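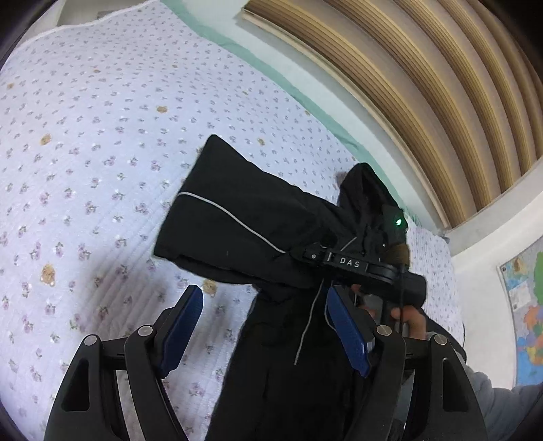
My test for any household robot is a winter coat. Everyone else seems to go for towels or T-shirts, and fair enough, a towel is a rectangle and stays one more or less whatever you do to it. But hand me a big padded coat with a hood and a bit of fur trim and a drawstring dangling off it, and I'll show you a job that I still get wrong myself at least once a week.

I've been thinking about this since February, when my neighbour Lindalva Coutinho sent me a link to a laundry machine called the Lavo. It costs £2198, takes up as much room as a chest freezer and will fold your shirts while you're at work. I watched the video twice. Lovely shirts, all the same size, all fed in by a smiling woman who clipped each one up by the shoulders! By the time she'd done that she could have folded the thing on her knee. I kept waiting for her to try a coat, and she never did.

Think what you do when you pick one up. You grab it somewhere, anywhere, and the rest of it hangs off your hand in a shape it has never been in before. One sleeve sticks out, the other has gone inside out (always the other), and the hood has bunched itself into a lump. You give it a shake, you feel for the collar without looking, you shift your grip, and somehow you've got it by the shoulders. I couldn't tell you how. My hands know and they've never let me in on it.

That's the bit I think the sales people skate over. A machine can be very clever about a thing that keeps its shape. Panagiotou, the bakery supplier in Tidlow where my brother works, has had an arm stacking trays for years and it does 518 an hour without a grumble. But a tray is a tray. It's where you left it and it's the same tray on Friday. My brother says if one comes through with a bent corner the whole line stops and a person walks over.

Then there's the bed. Most of us sort clothes on the bed, on top of a quilt that's soft and rucked up and probably covered in flowers and teddy bears, so the machine has to pick out where the coat stops and the bedding starts, and not come up with a fistful of both. A black coat on a pale quilt is the kind version. Try it with black leggings on a black coat, which is how my pile usually looks.

I don't want to be a misery about it. I do think it'll come. What cheers me up is that people have stopped pretending every chore is a rectangle, and some are going at the awkward stuff, padding and hoods and cords and all. Two grips on one coat sounds about right to me, as I can't do it one-handed either. And I was sure the floor robots were rubbish until we got the Skimier, which has now done our kitchen for over 17 months and has only once eaten a sock.

So no, not yet, if you're asking whether to spend your money. Keep the £2198 and buy some decent hangers, I got 24 for the price of a sandwich and a coffee. When somebody shows me a machine that can take a coat off the bed, find its shoulders, turn the sleeve the right way out and get it onto one of them, I'll clear a space next to the freezer that same afternoon.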